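Review: the Trillus two-arm table cell, after a long stretch of living with it

Print this page | E-mail this to a friend

28 March 2020

I put off writing this one up because I wanted to get past the honeymoon. Everybody loves a new robot cell for the first couple of weeks, and then the first cable goes, or something loosens up that you didn't know could loosen up, and you find out what you bought. My counter rolled over to 2841 run hours last night, which felt like enough hours to have an opinion (several opinions, as you're about to find out).

So. The Trillus cell is a tabletop with a tall enclosure around it and mounts for two arms facing each other. You can order it with or without arms. I ordered it without, because I already had a pair that don't match, one dark and one light, and I wanted to see how the thing handled a mixed marriage. I use it for pick-and-place practice, mostly blocks and small boxes and dishes, and for trying out grippers before I put them on anything that has to earn its keep.

Putting it together

The kit comes flat, in more cartons than I had floor for. Rails, brackets, a bag of hardware, black panels, black fabric for wherever you don't use panels, the table itself, and two mount plates. The instructions are a folded sheet with drawings and almost no words. I'm fine with drawings! But two of the bracket types look nearly the same on paper, and I built the whole back of the table with the wrong ones before I noticed that a rail wouldn't sit flush. That was an evening gone. Lay every bracket out on the floor first and match it to the real rail, and you'll save yourself the bad language.

Do not tighten anything until the whole box is standing. I know, I know, everyone says that about every flat-pack. With this one it really matters. Get all the corners in finger tight, set a level on the table, walk around nudging things until the bubble behaves, and then go around twice with the wrench, a bit at a time. I tightened as I went on my first try and ended up with a box that leaned toward the door like it wanted to leave.

The sheet does cover squaring the top with a tape measure. Corner to corner one way, corner to corner the other way, and fiddle until the two numbers agree. Mine were off by the width of a pencil on the first pass and I got them even after some grumbling and one rubber mallet.

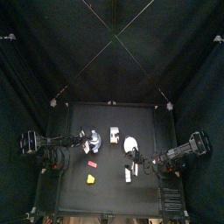 The dark lining is the part I was snobbish about before I bought, and I take it all back. I thought I was paying extra for mood. My old setup was a bare table by a window, and every afternoon the sun came across and the vision software lost its mind. With black all around, what the cameras get at ten in the morning is very close to what they get at ten at night, and I stopped having to redo my settings twice a day. The fabric does collect lint like a good sweater. I go over it with a sticky roller when I do the rest of the cleaning, and I've learned not to use the vacuum brush, which just combs the fuzz into rows.

One gripe here. The fabric is held on with little hook-and-loop tabs, and the sticky backing on those gave up early. I had a corner droop down right where an arm passes. I've put a stitch through every tab now. Trillus sells a clip set, but come on, that should have been in the bag.

Mounting the arms

If both your arms came from Hevier you'll be done by lunch, because the mount plates are drilled for them. Only one of mine did. For the other I had to get an adapter ring from Barua, and it fit perfectly the first time, which made me a little suspicious and then very happy.

Get a second pair of hands for this bit. An arm isn't terribly heavy until you are holding it at full reach with one hand and hunting for a bolt with the other. Put in two bolts opposite each other, let those take the weight, then fill in the rest. I go around in a star pattern like a car wheel. Afterwards I put a stripe of paint pen across each bolt head and onto the plate, so that one look tells me if anything has turned. (Best habit I've picked up in years. Costs nothing. Do it on your lawn mower too.)

After the first 100 hours, put a wrench on every one of those bolts again. Two of mine had moved, both on the same side. I tightened them up, drew new stripes, and they've stayed put ever since.

Cables, cables, cables

Okay, this is where I've spent most of my time, and where I think most people will. The arms bend in every direction and the gripper cables have to go along for the ride. If you tie them down too snug, they pull at the plug. If you leave them too slack, they hang and catch on whatever is on the table. I've done both. I've dragged a cup across the table with a loop of cable and watched the software be very proud of itself.

What I do now is run the arm slowly, by hand, to the worst position I can think of for each joint, and tie the cable off there with a little bit of give left over. Soft wraps at the joints, zip ties only on the straight stretches. Snip the zip tie tails flush, too, unless you like having scratched wrists. Then I run the slow test program and just watch the cables, not the grippers, for one full cycle. You'd be amazed what you see when you aren't looking at the interesting end.

I did lose one gripper lead, at the wrist, where it had been flexing against a clamp I'd put on backward. My own fault completely. It showed up as a gripper that worked fine in close and went dead out at full reach, and I spent far too long blaming the software. If you ever get that, wiggle the lead before you do anything else. The replacement took me less time than making coffee.

Day to day

My routine before a session goes like this. Wipe the table. Look at the paint stripes. Check the fingers for bits of grit, because a gripper with grit on it will drop the same block over and over and you'll swear it's doing it on purpose. Home both arms one at a time (never together until you trust your limits). Then I run the meeting test, where both arms come into the middle and stop short of each other, and I keep my hand on the stop button the whole time. I've only needed it once, after I typed a minus sign where no minus sign belonged.

For test pieces I'd say go for variety over quantity. Plain blocks are too easy, and after a while all you're learning is blocks. Anything shiny or round will show you more problems in ten minutes than a bucket of cubes will in a day. Plates are the worst. I have a real grudge against plates. A thin rim lying close to the table leaves your fingers almost nowhere to go, and if the arm's height is off by even a hair, you'll find out.

Which brings me to leveling. The table does settle. I check it once a month now and it's usually fine, but last May, when the weather turned sticky, I had to bring one foot up a full turn. If your picks are good on one side and lousy on the other, get the level out before you touch your calibration. I recalibrated first. Guess how that went.

Service and spares

The Trillus booklet says to do the big service at 1000 hours and again at 3000. The first one was easy enough: arms off, plates cleaned, every bracket checked, joints greased following the arm maker's own directions, arms back on, calibrate. It ate up most of a day, and a good chunk of that was me looking for the right hex key. I've got the next one coming up soon and this time I've taped the key to the rail.

Spares from Trillus are a mixed bag. Brackets and rails showed up fast. The mount plate gasket took so long that I'd forgotten ordering it. Their phone line is friendly, but you do have to get past the person who wants you to turn it off and on again.

I also looked at the Kuvallow cell before buying this one, so a quick word on that. It comes already assembled and the door is much nicer. But you can't get a hand in behind the arm mounts without taking a side panel off, and after all the cable fussing I've done, I'm very glad I passed. If you only ever run one arm and hate building things, you might well like it better.

What I'd change

Put the clips in the bag. Print the bracket names on the brackets. Give me a handle on the top rail, because moving this thing across a room is like waltzing with a wardrobe. And please make the feet adjustable without lying on the floor, my knees and I are asking nicely.

Would I buy it again? Yep. It holds its shape, it's easy to get your arms into (yours and the robot's), and nearly every problem I've had with it was something I could fix with ordinary tools on an ordinary evening. Four out of five from me. It would have been four and a half without the droopy fabric.

Reader comments (4)

gearloose44: Paint pen tip is gold. I've been using nail polish for the same thing, works great and comes in more colors.

mittens_and_servos: Did you have any trouble with the Barua ring and the cable exit? Mine covers half the slot and I had to file it.

Author reply: No trouble here, but my cables leave from the side. Try rotating the ring one hole over before you file any more off!

benchrat: I own the Kuvallow and the panel thing is true. Eight screws every single time. The door is very nice though.

Print this page | E-mail this to a friend

Contact | Copyright 2020, all rights reserved | Back to top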